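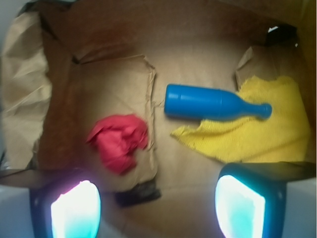 Moving in August – what do you do about half-used cleaning stuff?

marrowfat50
Right so we're off to Nelville end of August, second floor flat, no lift. Removal quote from Tornuvent says no liquids on the van at all. Not even sealed. Is that normal?? Cupboard under the sink is full and I'm not chucking it all. Some of it barely opened.

Pellow_J
Normal yes. Ours said the same. Took it all in the car, upright, in a box in the footwell. Fine.

marrowfat50
No car, that's the problem. Train.

dinahq
Give it away then. Put it out on the wall with a note, gone by teatime round here. Keep one bottle of something and a couple of cloths for when you get there because the new place WILL be filthy

tansy and rue
Please don't leave bleach on a wall. Kids, dogs. Ask next door first.

dinahq
didn't say bleach did I

tansy and rue
You said it all, and people will take that as all of it.

Rigoberto Llanos
Used Tornuvent 2 years ago. Paperwork says no liquids, the lads on the day took two crates of ours without a word. Depends who turns up. Wouldn't count on it though, they can refuse on the doorstep and then you're stuck with it.
More bothered about their boxes tbh. They charge for them and the bottoms go. Get your own and tape the bottom twice, both ways.

Pellow_J
Disagree on the boxes, ours were fine. Had 100 odd books in and nothing split.

Rigoberto Llanos
All in one box?

Pellow_J
No. Obviously.

marrowfat50
OK so boxes from elsewhere. Bhatia on the corner has loads out the back about 7am, might ask. Paper for wrapping – is newspaper alright? Mum says it comes off on plates.

tansy and rue
It does. Washes off but you have to do every single one the first night when all you want is toast. Plain brown paper, scrunched, and save whatever comes in parcels between now and then. Tea towels and old jumpers for the glasses, you've got to move them anyway.

dinahq
jumpers round glasses yes!! did the whole kitchen like that. lost 2 mugs, both ugly

kestrel_ivard
I'm in Ivard Road so know the Nelville flats. Check the parking bay before you book, you have to ask the council to suspend it and they want notice. Cost us £50 and the van still ended up round the corner.

marrowfat50
Didnt know that, thanks. Will ring tomorow. Anyone want half a tub of soda crystals

dinahq
go on then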